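Kilden Table Clearing – teleoperated demonstrations, release 2

README, maintained by Shewit Negash and Robel Alemneh

Please read the part about limits before you train anything on this. The first release was passed around with a one-paragraph summary that made it sound far more general than it is, and we spent most of February answering mail about it.

What this is

1,034 episodes of a two-armed robot tidying the top of a table while a person drives both arms by remote control. The objects are food packaging, containers, some food, and odds and ends that people leave lying around. Each episode has joint positions for both arms, gripper opening, the head camera stream, and a one-sentence instruction typed by the operator before the run.

Who drove

Three operators: Asnakech Chala, Ayantu Tekleab and Robel Alemneh. Asnakech did more than half of the episodes. If your policy looks smooth and patient, it has learned Asnakech. If it grabs early and corrects late, that is Robel, who agrees with this description. The operator field is in every episode record and we strongly suggest you split on it at least once, just to see how much of your score goes away.

Operators worked through the Hailu leader arms, with no force feedback. They judged contact by eye. This matters most for soft things. A paper bag or a foil wrapper gives way before the person driving knows it has been touched, and the recorded gripper commands show a lot of squeezing that did nothing useful. We did not clean that out. Whether a model should learn it is your decision.

Labels

Every episode is marked "done", "partial" or "abandoned". The operator chose the label right after the run, which means people graded their own work. Esperanza Gallardo later went back over 55 episodes without seeing the original labels and disagreed with 11 of them, nearly always in the same direction: the operator said "done" and she said "partial". Draw your own conclusion about the rest. Her labels are in a separate file and we have not merged them.

The instruction text is loose. "Clear the trash" is used for episodes where some containers stay on the table and for episodes where they don't. There was no written rule about what counted as trash until late in collection – an oversight, and it shows.

Limits

One room, one robot body. The Lirdale site was supposed to supply a second room and never did. Lighting barely changes.

The layouts were set by the same people who then drove the robot. We tried to make them messy, but a person who is about to pick something up tends to put it where it can be picked up. Reach failures are rare here for that reason, and you should not read anything into it about reach.

We have been asked whether a policy trained on this set works in homes. We don't know. We ran 40 trials in our own room, with our own objects, and the results were decent on rigid items and poor on bags. I would not quote a percentage from that, and Shewit has asked that no one else do so either.

We also doubt the common claim that more demonstrations of the same kind would fix the bags. Our second batch was larger than the first and bag handling hardly moved. A different gripper, or operators who can feel something, seems a better bet. That is an opinion and we have no experiment behind it.

Changes since release 1

Timestamps on the right arm no longer drift against the camera. Duplicate episodes removed. The Bristine baseline scripts are gone, as they depended on a loader we can't support.

Use

Free for research. Tell us if you find mislabeled episodes; Robel keeps the list. Please don't describe the set as "household" in a paper.

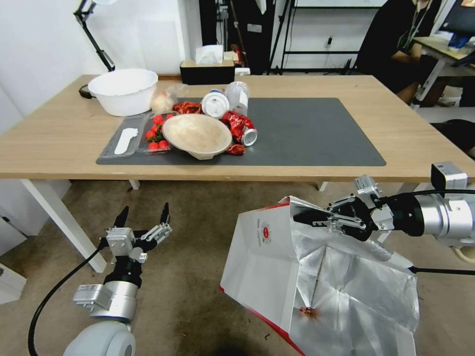
Head camera view: right gripper on the rim of a foil-lined paper bag, left gripper open.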